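Moving the raised beds, again

April 4, 2025

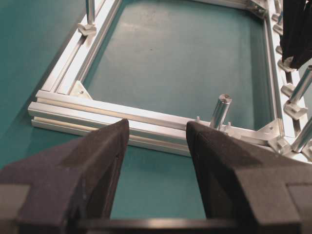
Aluminum extrusion on the teal table.

OK quick one, I have to be out the door soon and the seedlings need water before I go.

So the beds are moving. Again. Anyone who has read this blog for a while will remember I moved them when we first got to Norkbridge, swore I was done, wrote a whole smug post about it. Well. The neighbor's maple got bigger and the back corner now gets sun until lunch and then nothing. Tomatoes in July looked like something from a basement. Leggy, pale, maybe a handful of fruit off the whole row and half of those split.

New spot is along the south fence. Full sun, closer to the spigot, and I can see it from the kitchen, so I'll notice when something is wilting instead of finding out a day late. Downside: it's a slope. Not a big slope but enough that water runs straight to the low end and sits there. Carrots hate that. Garlic hates it more.

Spent last night on leveling. Dug out the high side, piled it on the low side, stomped on it, checked with the level, swore, dug some more. Should of started with the string line like I did last time. Finally put the string up when it was almost too dark to see it. Much better. If you are doing this do the string first.

Soil. This was the expensive part. Got a load delivered from the Tonham yard, the screened garden mix, and it is decent stuff, dark, not too many sticks. Total with delivery came to $1,524 once I added the gravel for the path and the compost, which made me sit down for a minute. I know. I know! But I priced bags and bags were worse, and my back is not up for hauling bags anyway. The driver got it over the curb and dumped it right on the tarp, on the first try, with maybe a foot to spare on the gate side. Very impressed. I can't back a wheelbarrow up.

Old soil is staying in the old corner for now. It has two seasons of my compost in it and I'm not leaving that behind, but it also has bindweed, and I would rather eat the bindweed than bring it to the new beds. Plan is to cover the whole patch with cardboard and a tarp until fall and see what's alive under there. If you've beaten bindweed some other way please tell me. Not vinegar. Tried vinegar. It laughed.

What's going in:

Peas, already late, going in tomorrow if it doesnt rain
Two kinds of lettuce, the frilly red one and the boring one that always works
14 tomato plants, which is too many, same as every year
Pole beans on the fence itself, to save on trellis
Carrots, high end only
One zucchini. ONE. Hold me to it.

No corn. Corn takes up the whole place and then the raccoons have it the night before you were going to pick it. Done with corn.

The tomatoes are mostly the Gramari paste type I grew from saved seed, plus a few Awasthi ones from the seed swap that are meant to be good in heat. Never grown those. The envelope had no info on it except the name and "stake well" underlined twice, so I guess they get tall. They came up fast, quicker than the paste ones, and the stems are purple at the bottom. Could be the variety, could be cold feet. I moved the tray off the windowsill just in case. Will report back.

Hardening off is where I always mess up. I put them out for an hour, forget, and it's evening and they're lying down. This year I've got a timer going on the stove. An hour in the shade, then two, then a bit of sun, bring them in at night. Last frost here is never when they say it is, so nothing tender goes in the ground until I can stand outside at breakfast in short sleeves. Not scientific but it has a better record than the chart on the fridge.

Still to do: path gravel, hose splitter (the old one drips on my shoe), something to keep the cat next door from using the new bed as what he thinks it is. Sticks poked in everywhere worked OK last year. Looked awful. Chicken wire laid flat is the other idea, and then you cut it out where the plants go, but then it's in there forever and you find it with your fingers.

Comments are open, slope advice and cat advice especially. Right, watering. Then shoes. Then I'm late.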